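Gulleck Two-Person Mountain Tent
Owner's Guide, Section 4: Pitching on Snow and Exposed Ground
Revised 2018-04-06

Read Section 3 (Pitching on Grass) before you use this section. The order of work is different on snow, and some parts left in the bag for summer use are needed now.

Before you leave home

Pitch the tent once in a yard or park. Check that the pole sections seat fully and that the shock cord pulls them together without slack. Check every seam on the fly from the inside, with daylight behind it. If you find a gap in the seam tape, see Section 7.

Pack the tent body and poles separately from the fly. The whole tent fits in the bottom of a 67-liter pack with the poles carried upright along one side. Don't strap the poles to the outside with the ends sticking out above your head.

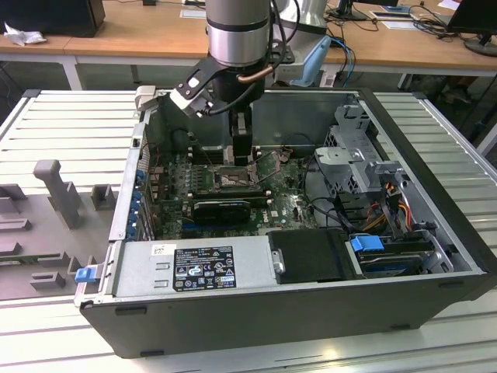

Figure 1. Desktop tower on its side with the side panel off.

4.1 Choosing and preparing the site

1. Stay out of gullies and away from the foot of any slope that could avalanche. A flat spot is no use if it is in a runout.

2. Probe the area for crevasses if you are on a glacier. Mark the edge of the probed area with wands and stay roped until this is done.

3. Stamp out a platform with skis or snowshoes on, then again in boots. Make it one long step larger than the tent on each side.

4. Let the platform set before you pitch. In cold, dry snow this takes longer. Use the time to cut blocks for the wall.

5. Find the wind direction and turn the platform so that the foot of the tent faces into it. The Gulleck has its door at the head end, and the foot end is lower.

Note: In the evening the wind on a glacier often turns and comes down from above. If you arrive in the afternoon, pitch for the downhill wind. 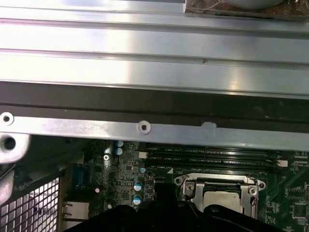
4.2 Pitching the tent body

1. Before you unroll the tent, bury one snow anchor upwind and clip the foot loop to it with the red cord. The tent stays clipped until it is packed away.

2. Unroll the body with the floor down. Put a pack inside at the foot end if the wind is strong.

3. Anchor the two foot corners, then pull the head corners square and anchor those. The floor should be flat with no diagonal creases.

4. Assemble both long poles. Push each pole through its sleeve from the head end. Never pull a pole through a sleeve, as the sections will come apart inside it.

5. Seat the pole tips in the foot grommets first. Bow the poles from the head end and seat the other tips.

6. Fit the short pole across the door. It goes over the long poles and clips down with the gray hooks.

Caution: Poles are brittle when very cold. Bow them slowly. If a section has iced shut, warm it in your hand. Do not use a stove flame on a pole joint, and do not twist it with pliers.

With gloves on, the hooks are easier to close from the side than from above. If one will not close, the sleeve below it is probably twisted, and you should go back to the nearest corner and work the fabric around until the seam runs along the top of the pole.

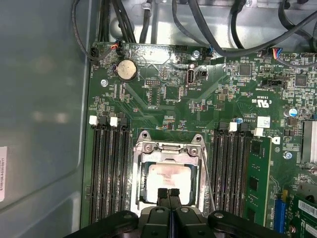

Check the other side in the same way before going on to the fly. A twisted sleeve does no harm on a calm night, but under a load of snow it puts the strain on one line of stitching.

4.3 Fitting and guying the fly

1. Clip the fly to the foot corners and draw it over the tent toward the door.

2. Fasten the inside ties to the poles. Skipping the ties is the most common cause of bent poles.

3. Run out the guylines. There are nine on the full fly. Set each one at 45 degrees to the ground, in line with the seam it is sewn to.

4. Anchor the guylines with buried stuff sacks, pickets or skis. The summer stakes supplied will not hold in snow unless buried sideways.

5. Tighten the windward lines first, then the lee side. Go around again after the first hour, when the anchors have frozen in and the fabric has relaxed.

6. Shovel snow onto the snow flaps, leaving the flap under the vent clear.

Warning: Carbon monoxide kills. Do not cook in the tent body. If you must cook in the vestibule, open the top of the door and the rear vent, and keep both free of snow.
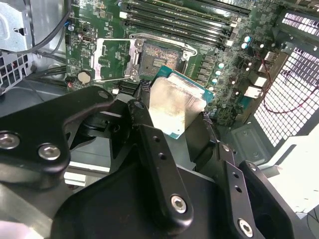 Figure 2. Processor held over the open socket.

4.4 During the night

Clear snow from the fly when the walls start to press inward. Push from inside with a flat hand, then go out and dig. Keep the shovel in the vestibule, blade down, and well away from the fabric. Keep one knife inside the tent where both people can reach it.

4.5 Replacement parts

Snow flaps, pole sections and the red foot cord are sold by Clasbridge dealers. Quote the number on the label sewn inside the door. For repairs to the fly or floor, dry the tent fully and send it with a note to Matvii Romaniuk, Clasbridge Repairs. Remove all anchors and cords first.

Section 5 covers drying and storage.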